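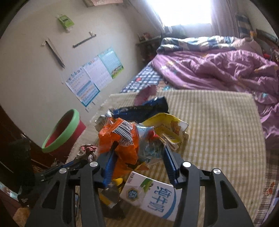
Slide 1. Milk carton and snack wrappers on a striped mattress pad.

Speaker notes, Learning to Read a Language Off the Shopping
Talk to the Rindura language club, 11/17/24
Lamai Saithong

Good evening everyone, and thank you for coming out in the rain! Leave slide 1 up while people find their seats. Ask if anyone can read the big blue characters on the carton. Wait for it, let them call out. If no one bites, read it aloud slowly: chún niú nǎi. Pure milk. Chún is pure, niú is cow, nǎi is milk. Three characters and you already own a cow.

Then go straight into the story of my first year of Mandarin. I did everything by the book. I had a lovely textbook, I could say "my elder brother works at the university" with perfect tones, and I don't have an elder brother. Then I walked into a grocery store in Taipe Street and couldn't find the salt. That was the evening I started keeping labels.

Slide 2. The label notebook

Hold up the real notebook, pass it round (front row first, please remind them the glue is old and the pages stick). One label per page. Under it I write the characters by hand, then the pinyin, then one silly sentence using the word. The silly sentence matters a lot to me. "The cow is pure" has stayed in my head for years.

What I love about food labels is how much they repeat themselves. Flavour, weight, ingredients, keep in a cool place, best before. You meet the same small group of words on every single packet, so after 20 labels you start recognising them without trying, and it's such a thrill when it happens in the middle of an aisle!

Words to write on the whiteboard here, big:
味 wèi, flavour
糖 táng, sugar
盐 yán, salt
油 yóu, oil
水 shuǐ, water

Get the room to say them with me. Twice. Don't rush the tones on táng and tāng, the second one is soup, and I have asked for sugar with noodles in it.

Slide 3. Building blocks

Back to the cow. Once you have niú you get niúròu (beef) and niúnǎi (cow's milk) nearly for free. Once you have nǎi you get suānnǎi, sour milk, meaning yogurt, and nǎichá, milk tea, and now half the room is thirsty. Draw this as a web on the board with niú in the middle. Last time I drew it too small, so start in the centre and use the whole board.

Mention that people learning Japanese will spot 牛 as well, and it means cow there too. The sound is different. Somebody usually asks about this, so have the answer ready: ushi on its own, gyū in words like gyūnyū.

Slide 4. How long does it take?

I keep my sessions to 25 minutes. I used to sit for hours with the flash cards and remember very little the next morning. Now it's one label, one page, a cup of tea, and I look back over the last four pages before I close the book. Some weeks I do it every day. In April I did it once. The notebook doesn't mind.

I have up to 60 words I'd call really solid from labels alone, the ones I can read at arm's length on a moving bus. The rest come and go.

Slide 5. It works for other languages

Show the Thai fish sauce label and the Polish pickle jar. My mother's kitchen was full of Thai labels and I never looked at them properly until I was grown up, which I regret a bit, because she would have been so pleased to be asked. (Pause here. Don't skip this, even if short on time.)

Polish: ogórki, cucumbers. Two people from the Tunetness conversation group helped me with that one, say thank you to them if they've come.

Activity

Hand out the envelopes. Groups of four. Each envelope has one label and a blank page. Find one word you can guess from the picture or from where it sits on the packet, then find the same word on another group's label. Walk around, be nosy, borrow the dictionary from the side table. Ring the bell when it gets too loud, then let them carry on a little anyway.

Ask two groups to read out their silly sentences.

Questions

Likely ones: simplified or traditional (start with whichever your corner store sells), phone translation apps (use them to check after you've guessed), and handwriting (yes, please, even if it's ugly, mine is).

Remind everyone that the Skolitano reading circle meets in this same room next month and they're after beginners. Sign-up sheet is by the kettle. Collect the notebook before leaving!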